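I spent a morning teaching a robot to tidy up, and my shoulder still hurts

If you walk past the old Jadau dairy building this month you may notice the lights on at odd hours. That's the Jastent crew, who moved into the ground floor in November and have been teaching robot arms to pick things up and put them somewhere else. I wrote two lines about them when they signed the lease and then got a very nice email from Leonilde Tavares, who runs the place, telling me two lines was stingy and why didn't I come and drive one. So I did!

First thing to know: there is no typing. I had pictured somebody hunched over a keyboard writing "move left, move left, stop." What they do is closer to puppetry. There's a small arm on a stand that you hold in your hand, with a squeeze grip at the end, and across the room there's a bigger arm that does whatever yours does. You move, it moves. You squeeze, it squeezes. Everything gets saved while you do it, the video and the joint positions and all of it, and later on a computer chews through the whole pile and tries to work out how to do the job by itself. They call each go a demonstration, or a demo, and people here say "demo" the way bakers say "loaf."

The job I got was bottles. Pick up the bottle, put it in the tray, let go, back off. A toddler can do it. I figured I'd be done by coffee.
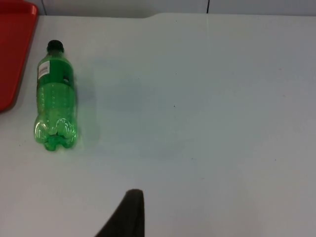
My teacher was Tharindu Liyanage, who has the patience of a driving instructor and also the foot-stamping-an-imaginary-brake habit of one. He told me to go slow, and then to go slower than that. You're supposed to drive from the monitor and keep your eyes off the real arm, which feels completely wrong for the first ten minutes. His point was that the robot will only ever have its own cameras to go by, so if I peek around the side and use something the cameras can't see, I've taught it a trick it can't repeat. I peeked anyway. He caught me every time.

My first demo got thrown out because I bumped the table. My second got thrown out because I talked to Tharindu in the middle and my hand wandered. The third one he kept, and I was prouder of it than I have been of most things I've written for this page. (Sorry, school board coverage.)

What surprised me most was how much the little hesitations matter. I have a habit of hovering. I get the gripper over the thing, then I hang there for a bit working up my nerve, and then I go down. Tharindu pulled up my recording next to one of his and you could see it plain as day: his path was one smooth swoop and mine looked like a person backing a trailer into a driveway. If enough people hover, he said, the robot learns to hover, and then you've got a very expensive machine that stands over a bottle and thinks about it.

So everybody who drives gets their demos looked over, and the looking over is done by Dayana Ccori, who has a desk by the window and a pair of headphones the size of bagels. She watches every single one. The collection they're building for this job, which they've named Wovurmont for reasons I couldn't get out of anyone, stood at 2106 demos when I visited, and she told me she'd thrown back plenty more than that. I asked what makes a bad one besides hovering. Grabbing from a silly angle, she said, or dropping it in from too high, or fixing a mistake so fast that the fix looks like part of the plan. A slow, clear fix is fine. They even want some of those, so the robot has an idea what to do when it fumbles.
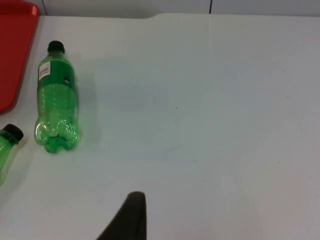
The part that takes real thought is what you change between goes. Dayana said newcomers always want to put everything back exactly the same, like setting a table, and then they end up with a robot that can do one thing in one spot. So you nudge stuff around. For bottles lying down, the big question is which way they're pointing, and she likes setups where they disagree: one green bottle with its black cap toward the far side of the table, and another set at a slant, so the arm can't get away with the same wrist angle for both. Having two that match in color is useful too, in her book, because the robot has to settle on one and stick with it. I did one of those and changed my mind halfway across. Thrown out.

See-through plastic is also a pain, apparently. Eduardo Cunha, who handles the computer end and came out of his corner when he heard I was asking about it, says clear and tinted bottles pick up shine from the lights and let the table color through, and a program that has only seen solid objects can get muddled about where the edges are. He'd much sooner train on the tricky stuff early. He also had opinions about table height, the vending machine, and the parking on Falcão Street, and I agree with him about the parking.

Now, the question I know I'll get in the mail: what's it for? Leonilde says the customer they're talking to runs a bottle return depot, and she wouldn't give me the name. The idea is an arm that can take the odd ones off a jammed line, the ones the regular sorting gear spits out. She was careful to say they aren't there yet. They let me watch the arm run on its own from an earlier round of training, and I'd call it promising and a little clumsy. It got 21 bottles into the tray before Eduardo stopped it because it had started pushing the tray. He looked pleased and annoyed at the same time and went off to write something down.

I also asked about jobs, since somebody will. Right now the place is hiring, which I did not expect. They have 5 drivers and want more, mostly for afternoon shifts, and you don't need any background in computers. Cempaka Wibisono, the quickest of the bunch, came over from doing alterations at a bridal shop. She says steady hands help, but what really counts is being able to do a dull thing carefully and still care how it looks. She let me hold her spot for a while, and she can do a clean demo in the time it takes me to find the grip. I asked if she ever gets bored and she said she listens to ghost stories in one ear.

She also warned me about the shoulder. You hold that little arm out in front of you, and it weighs next to nothing, and after an hour it weighs as much as a Thanksgiving turkey. The regulars swap out often and there's a padded rest you're meant to lean your elbow on. I thought I was above the elbow rest. I was not.

By the end I had a small stack of demos in the keep pile, all of them checked by Dayana, who sent two back with the note "hovering" and a smiley face. Those that made it are in Wovurmont for good, so if a robot ever picks up your empty and seems a touch nervous about it, that may be me.

If you'd like a try yourself, Jastent is planning an open afternoon before the end of the month, from two o'clock, with short turns on the spare station for anyone tall enough to reach the grip. Kids are welcome with a grownup. Leonilde asks that you come in by the loading door on the side, as the front one sticks, and leave your coffee on the shelf in the hall. I'll post the date here as soon as she sends it over.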